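Ranjbar Street Tenants' Group, minutes, July 19, 2021

I'm typing these up because Mahsa Nouri has done it since February and deserves a break, so blame me (Golnar Heydari) for any mistakes! We had 18 people, which is great for summer.

First up was the laundry room. The dryer on the left is still eating quarters, and Emia wants $52 just to come look at it. We voted yes, with 3 against.

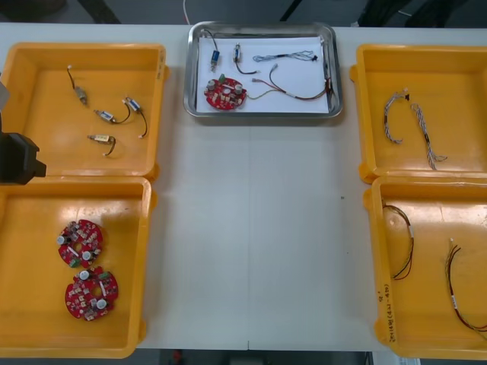
Yellow trays and a steel tray on the long white table.

Then we got into bike storage and stayed there way too long. I still think hooks on the back wall are the way to go, but plenty of you want a proper rack, and Mahsa has a quote from Zomex for $786 with bolts included. I said that was steep. Mahsa said my hooks would pull the plaster down (fair point, they did in my kitchen).

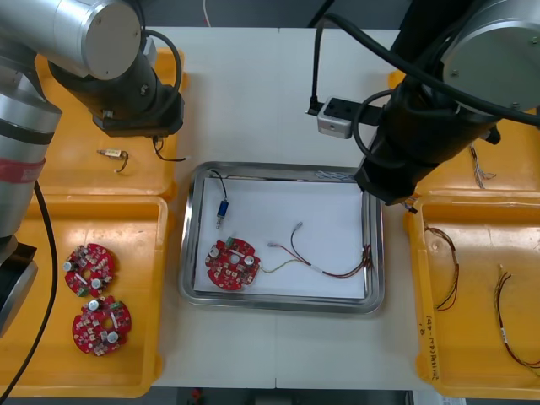

So we left it that she'll ask them for a smaller rack and I'll price the hooks, and we'll both bring numbers next time. Please don't chain bikes to the stair rail in the meantime!

Last thing, the front door code is changing. Ask Mahsa or me for the new one, and please don't tape it to the mailboxes again.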